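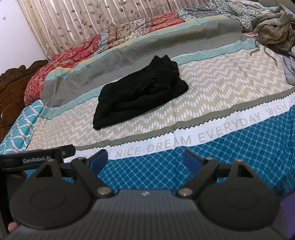
September 20, 2018. Cloth set, bedroom takes. I am so pleased with how the approach clips are coming along that I'm writing this up before I've even emptied my bag! We finally have a decent stock of starts, by which I mean the second or two before the jaws do anything at all. I used to trim those off as dead time. Now I think they're the best part of the clip. A folded black garment on a beige chevron sheet, fingers wide open, bedding showing between them: the model has to work out from that where the cloth stops and the bed begins, and all those prints packed together make it a proper test. The plain gray table at Burkmont never gave us anything close to this.

Count so far for the Plikari set is 1216 clips, of which 233 are black cloth. I'd like black to go higher. Dark fabric swallows its own folds, and our old depth guess fell apart on it every time, so if we want Muvinura to handle real laundry it needs a big helping of the hard stuff.

Things I changed this round:

Slower reach. I count two beats in my head before closing. My early takes were all snatch and grab, and the labels for "about to close" came out only a few rows long.

Open fully before every reach, even when the item is small. Half-open starts confused the width channel last time and I spent a whole evening sorting them by hand (never again).

No smoothing the bed between takes. If the sheet rides up, it rides up.

Vary where the pinch lands. Edge, middle, fold, whatever is on top. I catch myself going for the same nice fat fold over and over — lazy, and the model will pick up the same habit from me.

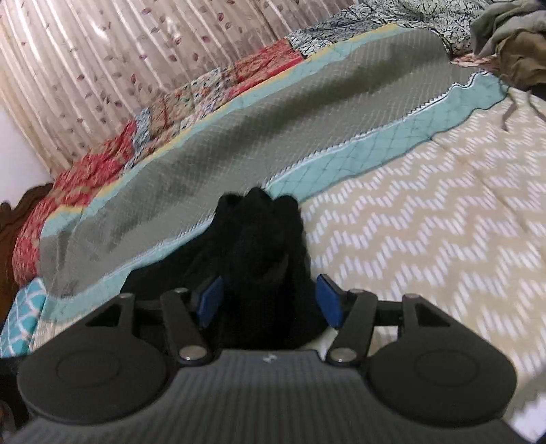

Closed on black cloth, a blue pad on either side, fabric bunched up in peaks between them.

I love this kind of grasp for training. The cloth changes shape completely once it's pinched, so the model can't lean on outline alone. The closed width is useful too: a soft bundle stops the pads well before they meet, and that gap is the cleanest "I have something" signal we get without adding a sensor. I want to try it as a label by itself, no hand marking, and see how far it goes.

Still open: what to do with clips where I hesitate and come in again. The Sepúlveda notes say to drop them. I'm leaning toward keeping them under their own tag, as a second try is a real thing a robot will need. Thirty of those would be enough for a first look, I think.

For next time: clear the card first, write the clip range on paper as well as in the log, and do a run of light-colored cloth on the same bedding so we have a fair match for the black. Also towels! The thick ones fight back and we have hardly any.

Retrain is penciled in for November. Upload to the shared drive is going now, 2 folders, the second one still needs its labels checked.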